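Last updated 16th October
Print this page | E-mail this page

Rirnlow Hardwax Oil, Satin, for Timber Benches, Tables and Floors

One tin, most indoor timber. We've stocked Rirnlow at the Miltgate shop for years and it's still what goes out the door fastest. Satin only on this page. Matte is the same stuff with a flatter look, ask at the counter. Gloss is discontinued and no, we don't have any out the back.

What it is

A blend of plant oil and hard wax. Soaks in, then leaves a thin skin on top. Wipes on with a rag or a pad, wipes off again. You don't get a thick plastic film like you do with a floor varnish, so when it wears you can patch one spot without sanding the lot back. Colour is close to clear with a bit of warmth to it. Pale timbers go a shade more honey. Dark timbers go darker, same as they look when you wet them.

Test on an offcut first. Or under the table. Please. We can't take back a tin because your maple went yellower than you hoped.

Sizes

Small tin, for a chopping board stand or a couple of stools.
Medium tin, does a decent dining table twice over with some left for touch ups.
Large tin, floors and shop counters.
Trade pail, order only, goes through the Brorkent depot so allow extra time.

Prices change with freight, so they're not on here any more. Ring or drop in. Trade account holders get the trade price on the large tin and the pail, not on the small one, there's nothing in it.

Where to use it

Kitchen benches, dining tables, desks, bookshelves, window sills, stair treads, floorboards, bathroom vanities if the room has a fan and people wipe up after themselves. Butcher block tops and strip-laminated panels take it very well, the joins stay tidy. Old school desks too, we sold a heap for that.

Where not to use it

Outdoors. Decks. Inside a shower. Over old polyurethane, it'll just sit there and stay sticky. Over anything silicone polish has been near, unless you've sanded right back and then some. Not for chopping directly on either, use a plain board oil for that (we carry Rolland board oil, see the shelf next to the sandpaper).

Getting the timber ready

Nearly every complaint we get comes down to sanding. Start at whatever grit takes the old finish off and work up, don't skip steps. Stop before you polish it. Too fine and the oil can't get in, and you end up with a patchy shine that marks the first time somebody puts a cup on it. For floors stop a grit coarser than you would for a table.

Vacuum. Then vacuum again. Tack cloth if you've got one, otherwise a rag barely damp with turps. Check the corners and the seams between boards, dust packs in there and turns to grey paste once the oil hits it.

Oak and blackwood can have the grain raised first. Wipe with water, leave overnight, knock it back lightly. Worth doing on a benchtop near the sink.

Putting it on

Stir the tin, don't shake it. The wax settles on the bottom and looks like you've been sold a bad one. You havent. Keep stirring till it's all one colour.

Thin coats. Thinner than that. Work a patch you can reach comfortably, rub it in across the grain and finish off along it, leave it 30 minutes, then wipe off everything that hasn't soaked in. Everything. If your hand drags when you run it over, there's still too much on there. Fresh dry cloth, go again.

2 coats for furniture. Floors and shop counters may want an extra one in the traffic spots. Leave it overnight between coats, longer if it's cold or raining. Light rub with a white pad before the next coat, dust off, same again.

Keep the window open. Don't do it in June with the house shut up and the heater running, the smell hangs about and it won't dry any faster.
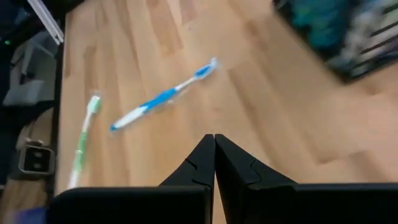

Drying and curing

Dry to touch by next morning in most weather. That isn't cured. Light use after a day or so, socks only on floors. Full hardness takes longer, so no rugs, no placemats, no rubber feet or plastic sitting flat on it for the first couple of weeks. Plastic is the worst one, it stops the air getting to the oil and leaves a dull patch the exact shape of whatever you put down. Lift things, don't slide them.

Water sitting on a new finish will leave a white ring. Usually goes on its own. If it hasn't gone after a few days rub a dab of oil on it and buff hard.

Looking after it

Damp cloth, drop of mild dish soap, dry it off. No bleach, no spray-and-wipe with ammonia, no steam mop. Vinegar gets recommended all over the place and it dulls the wax, so leave that too. Toothpaste is the other one people try on heat marks. It's an abrasive. It will take the mark off and the sheen with it, then you've got a bigger job.

When the surface starts looking thirsty give it a clean and one thin coat. Kitchen bench, once a year if it gets a hiding. A desk or a sideboard can go years. Floors, do the hallway and leave the bedroom.

Scratches: sand just the scratch, feather the edges, dab of oil, wipe off, buff. New spot can look a bit fresh next to the rest and it settles down.

Rags. READ THIS BIT

Oily rags can catch fire on their own. Not a maybe. Don't ball them up, don't chuck them in the bin, don't leave them in the ute. Lay them flat outside on concrete till they're stiff, or soak them in a bucket of water before they go out. Same goes for pads and the dust bag off your sander if you've been sanding oiled timber.

Storage

Lid on tight, upside down for a second so the oil seals the rim, then right way up on the shelf. Half-empty tins skin over. Cut the skin out and use what's underneath if it's still runny, strain it through a stocking. If it's gone to jelly it's finished. Decant leftovers into a smaller jar filled to the top and label it.

Goes well with

Rolland white pads, pack of 6.
Rolland lint-free cloths, the cheap ones shed.
Sanding discs, all grits, sold loose.
Rirnlow soap for oiled floors, you only need a capful.

Questions we get

Can I tint it? Yes, with the Rirnlow tints, first coat only. Don't mix in a water stain.

Does it stop stains? It slows them down. Red wine, beetroot, turmeric, wipe up when you see it. Black marks around a steel can are from the metal and the tannin, different problem, come in and ask about oxalic acid.

Will it go over another brand of oil? Mostly yes if it's an old hardwax oil and it's been cleaned and scuffed. Try a patch.

Can I use a roller? On floors, short nap, and still buff it off. Not on tables.

Is it OK on a kids table? Once it's fully cured, yes. The data sheet is at the counter, we'll print you one.

How long have you sold it? Since 2000, when the shop was still over the road. The tin's changed, the oil hasn't much.

Ordering

Pick up from Miltgate, or we deliver locally with the timber run. Tins can't go in the ordinary post. Pails from Brorkent need paying up front. Unopened tins come back with a reciept, opened ones don't, tinted ones don't either.

For floors, or anything with a funny old finish on it, talk to Ashraf El Idrissi on the trade desk before you buy. Bring a bit of the timber in or at least a decent photo in daylight. Mornings are better, afternoons he's usually out measuring up.

Print this page | E-mail this page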